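Visit to the Prillard open day, simulation hall

I went to Prillard in August because our workshop thinks about buying Sosine, the training software for robot cells. The entrance was free but one must register before. I arrived at 10 in the morning and the hall was already quite full, so I had to wait for a place at the desk where Jimeck, the reseller, gave the demonstration.

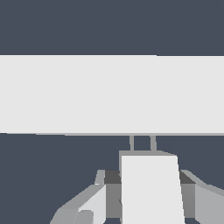
The license for one seat costs 300 per month, and a trial of 46 days is included. For this price you receive the arm models, the gripper models and a small set of practice tasks with blocks. I asked if we can import our own parts. The answer was yes, but only in 2 file formats, and for us this is a weak point.

The desk had a large screen and the practice tasks were shown on it. I liked that the picture is very plain, so my eyes did not get tired.

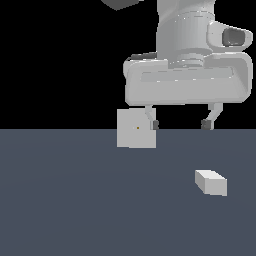

Sosine practice task with the gripper open, a cube and a longer block.

Kettunen has a similar product and I tried it last year. Their graphics are richer, but I needed 7 hours to install it. Sosine runs in the browser, they told me.

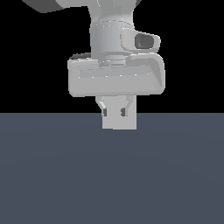
What I missed are shadows under the parts. Without them I find it difficult to judge the height over the floor, and a beginner will have the same problem. I wrote this on the feedback form. The coffee was good, and parking is behind the hall, on the left side.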